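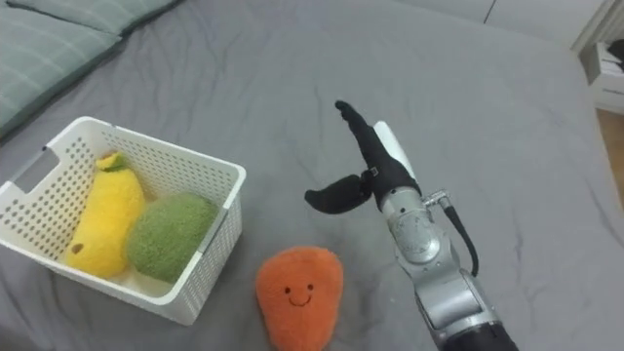 By Oriel Stukska
Lecturer in Household Studies, Treloar College

Chapter 6
The Bed as a Working Surface: Sorting and Putting Away Soft Things

In Chapter 5 we have studied the kitchen table and the shelf. Now we move to the bedroom, where the biggest flat surface of the home is usually the bed. Many families use it for sleeping only, but in a small apartment it has a second work during the day. Clean clothes are folded on it, suitcases are packed on it, and the toys of the children are collected on it before they go back to their place.

After this chapter you should be able to prepare a bed for sorting, to choose a basket which fits the things you have, and to decide in which order soft toys are put inside.

6.1 Preparing the surface

Take away the blanket and leave only the fitted sheet. A sheet in one plain color, for example gray, is very helpful, as small items in yellow, green or orange are seen on it at once. The pillows may stay at the head of the bed. It is not necessary that the sheet is perfectly smooth. Soft wrinkles do no harm, but deep folds should be pulled flat with the hand, as a sock or a doll's shoe can hide in them.

The mattress is soft, and this is the main difference from a table. When you press on it, everything near your hand moves a little toward you. A basket on a bed stands often slightly tilted for this reason. Put it down well away from the border of the mattress and do not lean on the bed with your knee during the work.

6.2 The basket

For soft toys we recommend a rectangular plastic basket with small holes in the walls and an open top. The air goes through the holes, and dust can be washed out under the shower. A handle cutout in the short wall allows to carry it with the fingers inside, and a thick rim is more comfortable than a thin one.

In June we asked the families of the Istthorpe housing project how they keep their soft toys. We received 205 answers, and 100 of these families used an open basket. The others had boxes with a lid, drawers, bags, or no fixed place.
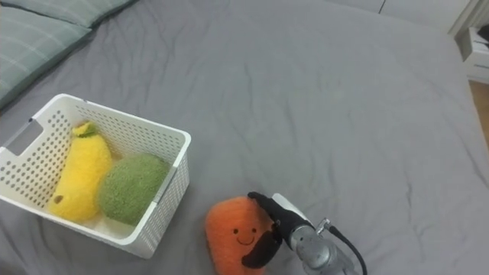 The families with open baskets told us also about one weakness. A basket without a lid becomes full quickly, and then the toys on top fall out when it is carried. We advise to stop when the toys reach the rim. If something is left on the sheet, it needs a second basket or another place.

6.3 The order of putting inside

Long toys go first. A plush fruit of long form, like a banana or a lemon, can lie diagonally in the basket, and so it uses the length which is there. Round toys come second, and they are placed against a wall, in the space beside the long one. Toys with a face are put last, with the face up, so the child finds them easily.

Do not press the toys down. Fuzzy fabric keeps the marks of pressing for a long time, and embroidered eyes and mouths may lose their form.

Words to learn in this chapter: fitted sheet, rim, handle cutout, plush, crease, to sort, to put away.

Before you read section 6.4, clear your own bed and write down which things were lying on it and where each of them belongs. Keep the list, we will need it for the exercise on drawers.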